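Home | Lists | Archive | Search | Log in
Filed under: Automation > Small workshops
October, posted by Rachid Tahiri

Re: Can they do the boring jobs yet?

> We are a small firm, 12 people, and we make switch housings and the
> plates that go on the front of them. Most of the day goes on handling.
> Someone lifts a plate out of the tray, looks it over, turns it, puts it
> in a carton and closes the carton. The owner has been to a trade show
> and come back asking why a pair of cheap arms can't do that. I said I
> would ask people who have tried. Has anyone on this list got past the
> demo stage with plates or cartons? I don't need it fast. I need it to
> work when I'm in another room.
>
> Also, my sister wants to know when one will empty her dishwasher.

I have spent a good part of this year on the same two jobs, so I can answer some of it. I'm at Miltel, where we do short runs of metal parts and pack them on site. The arms we use are small desktop ones. The control side is a package called Stukeo, which a former colleague wrote and which we have patched quite heavily.

The short answer is no for plates and sometimes for cartons.

Your plates may be painted, in which case you will have an easier time than us. Ours have a mirror finish and they are miserable to work with. A camera near the gripper sees the gripper again in the metal, along with whatever cable happens to be overhead, and the software has to decide which one is the real thing. It often decides wrongly. The slots near the edge are the only features I trust for working out which way round the plate is.

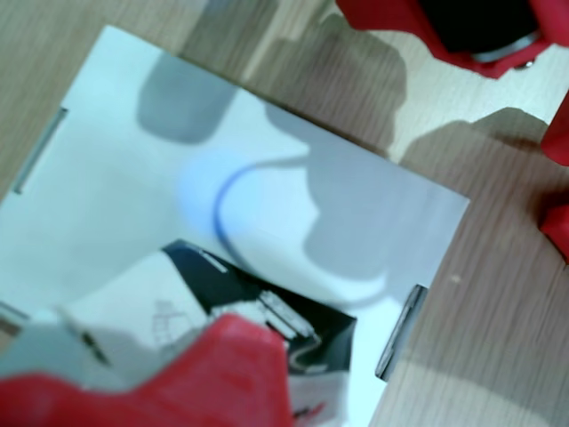
Slotted plate on the bench, with the red gripper parts reflected in it.

The second trouble is that a flat plate on a flat table gives a finger nothing to get under. A person slides it to the edge of the bench and pinches it without thinking. We tried teaching that move and got it to work in 12 tries out of 20, with the plate always starting in the same place. Once we let the starting place vary it got much worse and I stopped writing the results down. Kramer, the firm who make our trays, suggested a rack that holds the plates upright, and that helped more than any change to the software. You might start there and leave the arms for later.

A suction cup would be the normal answer. It leaves a ring on our finish and the customer sends the parts back. If yours are textured or painted, try suction first and ignore most of what I have said.

Cartons are kinder. They are matt, they have square sides and they stay where you put them. With two arms you can also use one to steady the box while the other does the work, although getting the pair to keep out of each other's way took us longer than the picking did. Plain white boxes on a pale bench were harder than I expected, and a stripe or a label on the top helps. Small boxes resting on larger ones are still a nuisance, as the little one tends to go over when the big one is nudged.
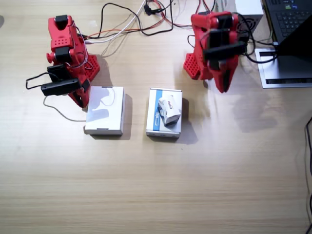
What I would tell your owner

The arms are the cheap part. The cost is in somebody's hours, and in our case that somebody was me. Showing the arms a job means doing it by hand through them again and again, and then doing it again when the light changes. We recorded 1,000 goes at the carton job before I was willing to leave it running over lunch, and I still came back to find it had stopped.

I would also ask what happens when it fails. A person who drops a plate picks it up. Ours carries on and closes an empty carton unless you have put in a check for that. We now weigh each carton at the end, with an ordinary bench scale, and that catches nearly all of them.

For 12 people, I would look hard at fixed tooling before arms. Zoleck did us a quote for a simple pusher and chute for one size of carton. It does one thing only, and it would have paid for itself by now if we had bought it. We didn't, as we run 19 sizes – if you run two or three, the sum looks quite different.

As for the dishwasher, I wouldn't wait. Glasses have the same problem as my plates, and then there is the cutlery basket. I can imagine arms putting mugs away in a kitchen where the mugs are all alike and the cupboard is open. I can't see it in my own kitchen, where the lids never match the tubs.

If you can send me the size of your plates and say what the surface is like, I will tell you which of our attempts are worth repeating. The patches to Stukeo are yours if you want them, though the notes that go with them are thin.

Rachid

Previous by thread | Next by thread | Reply to list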